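# Writing bench rules for a two-arm cell that people will follow

Most of the safety paperwork I get sent for small robot cells has been copied from somewhere else. You can tell because it mentions light curtains the cell doesn't have, or a foot pedal that left with the previous machine. It gets signed, it goes in a folder, and the people at the bench carry on as before.

I am not against standards. I have read the ones that apply to us, and parts of them are good. My complaint is with the belief that owning a standard makes a bench safe. What follows is how we rewrote ours at Verkstead, after Liv Brekke asked three operators to explain the old rules and got three different answers.

You need the arm manual, the gripper manual, a force gauge, and an hour with the machine switched on. If you only have the manuals, stop and come back later.

## 1. Write down the task before the hazards

One sentence, with the parts named. "Two arms handle marker pens and a paper cup on a bare table" will do. "General manipulation" won't, as it lets in anything from a sponge to a scalpel.

The word "collaborative" on a brochure describes the arm. It says nothing about what the arm is holding, and that is where I would spend my time.

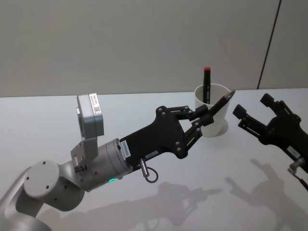
Collaborative limits are usually worked out for a bare arm meeting a forearm or a shoulder. Few people redo the sum with the tool fitted, and fewer still with something in the tool. A marker gripped at an upward slant gives you a narrow end leading the way, and a narrow end presses on a much smaller patch of skin than a broad joint cover does. The linkage fingers deserve a line of their own in your sheet too, as bars on pivot pins make gaps that open and close. Treat the held object as part of the tool, every time, and write the rule that way.

## 2. Set one speed for people nearby, and test it

Our figure is 90 mm per second with anyone inside the tape. I make no claim that it is right for you. Edvin Lie wanted 198, which came from a spreadsheet, and when we put the gauge in front of the pen tip at that speed none of us wanted to stand in for the gauge.

- Measure with the real gripper and the real object.
- Measure in the direction the arm will be travelling.
- Write the reading on the sheet, with the name of whoever took it.
- Lock the speed in the controller. A rule that lives only on paper is a wish.

## 3. Treat two arms as a third machine

Each arm has its own limits and its own stop. Neither knows much about the other unless you have told it. The supplier's risk sheet covered one arm, so we were offered two copies of it. Randi Forsberg sent both back.

Your sheet needs to say:

1. Which area of the table the arms share.
2. Which arm gives way in that area.
3. Whether one stop button halts both. Press it and see. Don't ask.
4. What each gripper does when power goes: hold, or let go.

Item 4 caused the longest argument. Idun Backlund's view, and now mine, is that holding is fine for a pen and poor for a finger, so we keep grip force at the lowest setting that does the job and keep a hand release procedure taped to the post.

## 4. Check cables and fixings by hand

Inspection forms love the phrase "visually inspect". I have watched people do this from the doorway. Connectors need a touch, with the arm stopped and locked.

Go from the gripper back towards the arm. Check that each plug is screwed home, that the cable loop has slack at full wrist turn, and that it can't catch on a finger or a bracket. Anything bolted on after delivery, cameras above all, counts as a change to the tool: weight, reach and outline. Enter the new payload in the controller. If the old value is still in there, the contact sensing is working from a bad guess.

While you are at it, learn what your joint lights mean from your own manual. Colours differ between makers and sometimes between settings, and "it's lit, so it's fine" is not a check. 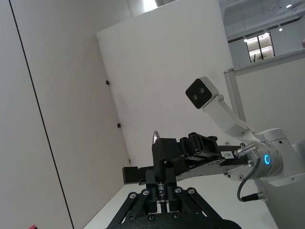

## 5. Decide who may change the sheet

One named person, plus a deputy. Ours are Liv Brekke and Leif Skjelbred. Anyone may stop the cell, and anyone may ask for a change, but only those two edit the document. They date it and throw the old one away – old copies on clipboards have caused us more trouble than any fault in the arms.

Review it when the gripper, the object, the speed or the layout changes. An annual review is fine for auditors, but a cell can change four times before lunch.

## 6. Keep it to one page

Our old version ran to 75 numbered clauses. The present one fits on a single side and can be read standing up. If a rule can't be checked by someone at the bench, move it to the technical file or delete it.

Last edited 2021-08-31. Grip force section still to be redone for the wider pads.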